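Packing Day at the Stendach Workroom: Gallery

Welcome to our little gallery page! We've been meaning to put one of these together ever since the workroom moved upstairs, and March finally gave us a slow enough stretch to do it. If you've ordered a bowl or a mug from us, you already know how much brown paper comes out of the box when you open it (we do hear about it, mostly kindly). We thought you might like to see a bit of the side of the work that has nothing to do with clay or glaze and everything to do with getting a pot from our shelf to yours in one piece.

Kraft paper is what we settled on after a good long while of trying other things. We used to buy the air pillows, and before that we saved newspaper, which left gray smudges all over the white Lonico bowls and had us wiping every rim twice. The paper we use now comes on a roll 1000 feet long, and we tear it by hand against the edge of a ruler. There's a cutter for it somewhere, still in its carton.

A good wad starts with a sheet pulled a bit longer than your arm. You gather it in from the corners, loosely, and stop well before you think you should, so there's still some spring left in it. Squeeze it hard and you've made yourself a rock, and a rock is no help to a teapot.

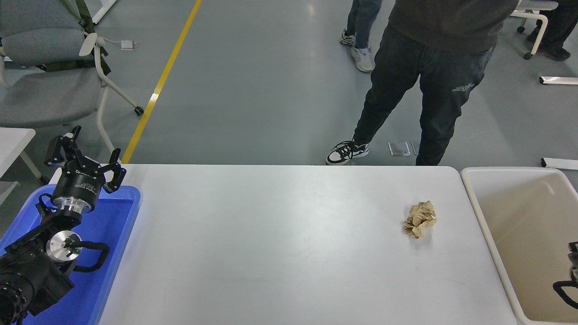 The other thing we're fussy about is keeping the tabletop clear. Tape, scissors, labels and the order slips all have their own spots elsewhere, and they're supposed to go back there between boxes. It took us a few lost tape rolls to get strict about it, but a pale, bare surface shows up every stray chip and bit of grit, and you can turn a big platter all the way around without bumping into anything.

For the mugs, one wad goes inside and a flat sheet goes around the outside, with the handle padded separately. The tall Jaramillo pitchers get 14 inches of box height and a good thick bed underneath, and we pack the spout last. Please do save the paper when your parcel comes! It flattens out nicely under a stack of books, and it's lovely for wrapping presents or starting seedlings.

The Zemon plates are next on the packing list, nine to a carton and standing on edge like records. We'll add more to this page once those are boxed up, and the workroom door is open until 4 in the afternoon if you'd prefer to pick yours up in person.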